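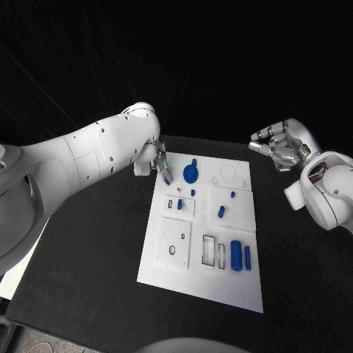 Chapter 4
Pegs, Holes and Outlines: What Does a Task Board Tell Us?

Before you read

Think of the last time you put a lid on a jar, a key in a lock or a plug in an outlet. Did you look at your hands the whole time? Write down what you remember, then keep the note. You will need it again in Section 4.3, and you may not agree with it by then.

Where we are

Chapter 3 dealt with fasteners and ended with the claim, common in training manuals, that assembly skill can be broken into small motions and tested one at a time. Pick up the peg. Line up the peg. Seat the peg. Add the scores and you have a measure of how well the work is done. A whole family of boards has been built on that claim. They look much alike: a flat plate, parts that stand up from it, and thin lines drawn on the surface to show where a piece belongs.

This chapter takes those boards seriously enough to doubt them.

The boards are not useless. A plain flat surface with a few pegs and a gear on it takes away most of what makes real assembly messy. There is no grease, no poor light and no neighboring part in the way. If a peg will not go in under those conditions, the trouble is easier to find. That is a fair reason to own one. It is a much weaker reason to believe that a good score on the board says anything about a pump housing or a kitchen drawer.

4.1 What gets left out

Take the drawn outline. A circle on a flat plate tells you where a round part should sit, and it looks like the simplest instruction there could be. But an outline has no depth. It does not push back when the part is off center, the way a hole or a shaft does. Placing a disc on a circle is a task for the eye. Sliding a gear down over a shaft is mostly a task for touch, and it goes wrong in different ways: the gear tilts, it binds, it sits high because the teeth have met tip to tip. Many score sheets give both tasks the same number of points. Ask why, and the usual answer is that it makes the adding easier.

Then there is the knob. A gear with a knob in the middle is easy to lift straight up. Gears in machines seldom come with one. A knob helps the person running the test, and it removes the problem of how to hold a flat toothed disc by its rim, where the hold has to be even and the teeth get in the way. Something has been made easier here, and the score does not say so.

Small pegs raise the opposite worry. A very short, thin peg may be harder to handle than anything in the job it is meant to stand for. People who do badly with it may be doing badly at tiny pegs and nothing else.

4.2 Two reports and a question

We will work with two reports in this chapter. In the first, the Tilton report, 16 adults with no shop experience practiced on a peg and gear board and were then asked to assemble a small hand-cranked blower. In the second, written up by the Cuker workshop in November and revised on 5 Feb 2021, 103 trainees did the same two things in the reverse order.

The Tilton authors say board practice helped. Perhaps it did. Their group also got 50 minutes with the tools before the blower came out, and there was no second group that had the 50 minutes and no board. The Cuker report is larger and more careful, and its claim is smaller: the people who were quick at one task were often quick at the other. Nothing in that tells us which task taught them anything. Some may simply have had steady hands when they walked in.

Keep both reports near you as you read. The tables are in Appendix B, with the 13 trainees who dropped out of the Cuker study listed on their own line – a courtesy we wish more authors would extend.

4.3 Building your own board

Later in the chapter you will lay out a board on the Grando pattern, which uses pegs, one gear and drawn outlines, and then change one thing about it. Past classes have removed the knob, tightened a hole or swapped a drawn circle for a shallow recess. The Tetteh pattern at the end of the section is an alternative for classes with less bench space.

Predict the effect of your change in writing before anyone tries the board. Then have the same people use both versions, half of them starting with the old one and half with the new.

Words to know

Seating: bringing a part all the way down to where it is meant to rest.
Clearance: the gap between a peg and the wall of its hole.
Binding: sticking caused by a part going in at an angle.
Transfer: doing better at one task after practice on another. Used far too freely in this field – check each time whether anyone measured it.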